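Titton y Pekwood abren en marzo el programa de recogida y reutilización de ordenadores de sobremesa

El servicio se dirige a centros educativos, ayuntamientos y pequeñas empresas, y arranca con dos puntos de entrega

Titton, empresa dedicada a la gestión de equipos informáticos retirados, y la distribuidora Pekwood pondrán en marcha en marzo un programa conjunto de recogida, revisión y reutilización de ordenadores de sobremesa. El acuerdo tiene una duración inicial de dos años y contempla la apertura de dos puntos de entrega, uno en las instalaciones de Titton y otro en el almacén de Pekwood.

El programa se llama Tratar y admite torres completas, con independencia de la marca y del año de fabricación. También se aceptan equipos a los que les falte el procesador, la memoria o el disco, siempre que la entidad lo indique en el formulario de entrega. Los monitores y las impresoras quedan fuera de esta primera fase.

Durante la fase de prueba se recibieron más de 253 equipos procedentes de 14 entidades. Una parte volvió a ponerse en servicio tras cambiar la memoria o la fuente de alimentación. El resto se destinó a piezas o se entregó a un gestor autorizado de residuos.

Cómo funciona

La entidad interesada rellena un formulario con el número de equipos y su estado aproximado. Titton responde con una propuesta de entrega o, si el lote no se puede trasladar con medios propios, de recogida. A la llegada, cada torre recibe un número de registro que la acompaña hasta su salida.

Los discos se separan en primer lugar. El borrado se hace en una sala con acceso restringido y la entidad recibe un certificado por cada unidad - los discos que no pueden borrarse se destruyen y se certifican aparte. Después se revisan la placa base, la fuente y la memoria, y se decide si el equipo se repara completo o se aprovecha por piezas.

Los equipos reparados se entregan con garantía de un año. Tendrán prioridad las bibliotecas, los centros de formación de adultos y las asociaciones que ya figuran en la lista de espera de la fase de prueba. Los componentes sobrantes pasan al catálogo de recambios de Pekwood, que publicará las existencias cada mes.

Costes y condiciones

La entrega en los puntos habilitados es gratuita. La recogida a domicilio tiene una tarifa según la distancia y el tamaño del lote, que se comunica antes de confirmar el servicio. Las entidades pueden pedir un informe con el destino de cada equipo, identificado por su número de registro.

Las solicitudes para el primer turno se admiten durante todo el mes de febrero en las oficinas de ambas empresas. El horario de entrega será de 9:00 a 14:00.

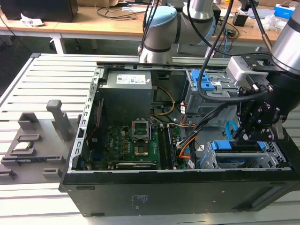
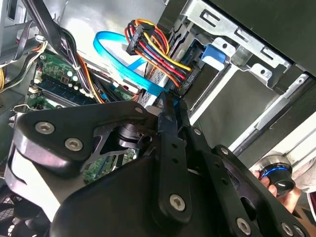

Desde Kohlhase consideran que el certificado individual por disco era la condición que faltaba para ceder sus equipos antiguos, y piden que los monitores se incorporen al programa antes de que termine el primer año.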